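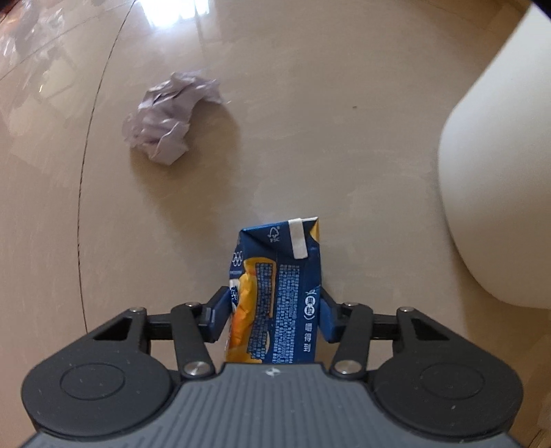
How old is that fish?

When I was nine, I asked my uncle how old our fish was, and he said "older than your sandwich." Not much help! So let me tell you how people who study fish really work it out.

You need one scale. Fish keep growing their whole lives, and their scales grow along with them, adding thin new ridges around the outside. In summer there's plenty to eat and the water is warm, so the ridges end up far apart. In winter everything slows down and the ridges get squeezed close together. Put the scale under a microscope and those squeezed parts look like dark rings. One ring, one winter. If you've ever counted the rings on a tree stump, you already know how to do this.

I got to try it last June at Lake Trundale with Lungile Maluleke, who has a drawer with 482 scales in it, each in its own little paper envelope. My first one had six rings. Then I counted again and got seven. Lungile got six too (phew).
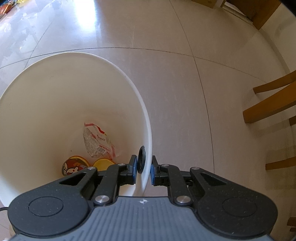 A wrapper at the bottom of the wastebasket.

Old fish are harder. They grow so slowly that the rings at the edge of the scale pile up and you can't tell them apart. For those, scientists look at a tiny ear stone instead. Yes, fish have ears! They're inside the head, and the stones in them help the fish hear and keep its balance. Ear stones get rings as well, and they stay easier to read. The oldest fish in Lungile's notebook was 29, and I'm pretty sure it was older than my cousin.

Why bother? Say a lake is full of old fish and has hardly any young ones. Something may be wrong with the places where the eggs are laid, and people might need to stop fishing there for a while.

Want to try? Ask a grown-up for a scale from a fish you're having for dinner, rinse it, let it dry flat and hold it up to a window with a magnifying glass.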